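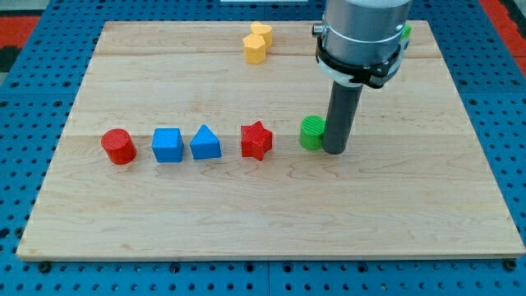

共同工房Ernby 利用者向け手順書
卓上アームによる積み木押し作業台の組み立てと調整

1. 適用範囲

本手順書は、共同工房Ernbyの電子工作区画において、卓上ロボットアームと木製の作業板を組み合わせ、積み木を棒で押して移動させる装置を組み立てる利用者を対象とします。自宅で同様の装置を製作する場合にも準用できますが、固定方法については設置する机の構造に応じて各自で検討してください。

アーム本体の据え付け、電源工事および制御ソフトウェアの導入は、別冊「アーム基本設定」の範囲とし、本書では扱いません。別冊の第4章まで完了していることを前提とします。

2. 準備するもの

・卓上アーム(手首部に先端具用の取付金具を装着できるもの)
・有孔の天板を備えた作業机
・木製の作業板
・作業板固定用のボルト、平座金、ナット
・棒状の先端具(全長144 mm)
・取付金具および付属のねじ一式
・樹脂製の積み木
・六角レンチ、直定規、直角定規、コピー用紙、マスキングテープ

積み木は、円柱、立方体、三角柱、六角柱、星形など、輪郭の異なるものを混ぜて用意します。色は、作業板の木肌と区別しやすい赤、青、緑などが適しています。黄色の積み木は、照明の条件によって明るい木材との差が小さくなることがあるため、画像認識を併用する場合は事前に確認してください。

工房の取付金具を借用する場合は、受付で保証金3,000円をお預かりします。返却時に破損がなければ全額をお返しします。

3. 作業板の固定

3.1 机の天板を乾いた布で拭き、穴の周囲に切りくずが残っていないことを確認します。

3.2 作業板を天板の上に仮置きします。周囲に有孔面が見える程度の余白を残し、手前の辺を穴の列と平行に合わせてください。

3.3 手前の左右の角に固定穴の位置を写し、下穴をあけます。板は割れやすいため、端材を下に敷き、細い径から順に広げます。穴あけは必ず作業板を机から外し、木工区画で行ってください。電子工作区画での切削は禁止されています。

3.4 作業板を戻し、ボルトを通して裏側から平座金とナットで留めます。最初は左右とも指で締まるところまでとし、位置を確かめた後に六角レンチで本締めします。

3.5 直定規を板の面に当て、段差を調べます。板の継ぎ目に爪が掛かるほどの段差がある場合は、積み木が引っ掛かりますので、目の細かい研磨紙で木目に沿って整えます。研磨後は粉を完全に取り除いてください。

ボルトの締めすぎは反りの原因になります。奥側が浮いたときは、手前を増し締めせず、いったん緩めて板と天板の間に異物がないかを確認します。

4. 先端具の取り付け

4.1 アームの電源を切り、非常停止ボタンを押した状態にします。表示灯の消灯を確認するまで、手首部に手を触れないでください。

4.2 取付金具を手首の円筒部に回し掛け、ねじを対角の順に少しずつ締めます。手首の側面に接続口などの突起がある機種では、金具が突起に触れない向きを選びます。

4.3 棒を金具の下側から差し込み、金具の下端から棒の先までの長さを決めます。当工房の標準設定は62 mmです。この値を変更したときは、制御ソフトウェアの工具長も同じ値に改める必要があります。

4.4 直角定規を作業板に立て、棒が二方向とも板に対して垂直であることを確かめます。傾きがあると、押したときに積み木が浮き上がったり、棒の下に入り込んだりします。

4.5 止めねじを締め、棒を指で軽く回します。回る場合は締め付けが不足しています。

5. 高さの設定

5.1 作業板の上から積み木をすべて取り除きます。

5.2 電源を入れ、手動操作の最低速度で、棒の先を板の中央付近へ下ろします。残りがわずかになった段階で、板と棒の間にコピー用紙を一枚挟みます。

5.3 紙を引いたときに軽い抵抗を感じる高さを、基準高さとして記録します。紙が動かない場合は押し付けすぎですので、直ちに上昇させてください。

5.4 同じ測定を板の四隅でも行います。測定値に差があるときは、最も高い箇所を基準とします。差が大きい場合は、第3節に戻って固定をやり直します。

5.5 移動時の退避高さは、最も背の高い積み木を立てて置いた場合でも棒が触れない値に設定します。

6. 動作範囲の制限

棒が作業板の外へ出ると、有孔天板の穴に先端が落ち込み、金具や手首を傷めるおそれがあります。制御ソフトウェアの範囲設定画面で、板の縁から内側に余裕を取った四角形を登録してください。手前のボルト頭を含む部分は、必ず範囲外とします。

登録後、棒を退避高さに保ったまま範囲の外周を一周させ、いずれの辺でも棒が板の上にとどまることを目視で確認します。

7. 押し動作の試験

7.1 立方体を一つ置き、平らな面の中央に棒を近づけます。接触の直前で一度停止させ、高さと向きを確認します。

7.2 最低速度で短い距離だけ押します。立方体が真っすぐ進まず回転するときは、棒の当たる位置が中心からずれています。接近位置を横方向に少しずつ修正してください。

7.3 円柱、三角柱の順に同じ試験を行います。円柱は接点が一つになるため、左右に逃げやすくなります。星形は、とがった部分を押すと大きく回転しますので、谷の部分に棒を当てる設定から始めてください。

7.4 単体での試験が終わった後、積み木を横一列に並べ、端の一つだけを動かす試験を行います。隣の積み木との間隔は、棒の直径より広く取ります。間隔の狭い組は、列から引き離す課題として後に回します。

7.5 板の奥に積み木をまとめて置く場合、手前の形が後ろの形を隠すことがあります。カメラで位置を読み取る構成では、重なりのない配置で認識を確かめてから、徐々に近づけてください。

8. 記録

試験の結果は、工房内の共有記録「Nyanda」に、工具長、基準高さ、速度、使用した積み木の形を添えて登録します。動作設定の保存名は、先頭を「Sidoter」とし、続けて利用者番号を付けてください。

記録の書式は、技術指導員のJabari Langatが作成した様式に基づいています。参考として、同指導員の耐久試験では、押し動作1,949回の時点で止めねじの緩みが記録されました。この結果を受け、当工房では毎回の使用前に第4.5項の確認を行うことを定めています。

9. 不具合と対処

棒の先が板を引っかく
基準高さが低すぎます。第5節の測定をやり直し、先端にばりがある場合は取り除いてください。

積み木が途中で止まる
継ぎ目の段差または木くずが考えられます。清掃しても改善しないときは、木目に沿う方向と直交する方向の両方で動作を比べ、結果を記録に残してください。

停止位置が毎回ずれる
取付金具、止めねじ、作業板のボルトの順に緩みを調べます。いずれにも異常がなければ、速度を下げて再試験します。

手動操作では正常だが自動運転で板の端に寄る
範囲設定の原点が板の角と一致していない可能性があります。第6節の外周確認を再度実施してください。

10. 終了時の作業

アームを退避位置に戻し、電源を切ります。積み木は形ごとに所定の箱へ収め、作業板は固定したままで構いません。棒を取り外した場合は、保管札に突き出し長さを記入してください。

次回の改訂は9月を予定しています。本書に記載のない先端具を使用する場合は、事前に受付へ申請書を提出し、指導員の立ち会いのもとで試験を行ってください。

お問い合わせ:共同工房Ernby 受付窓口 | © Jarkelora 工房運営部 | ページの先頭へ戻る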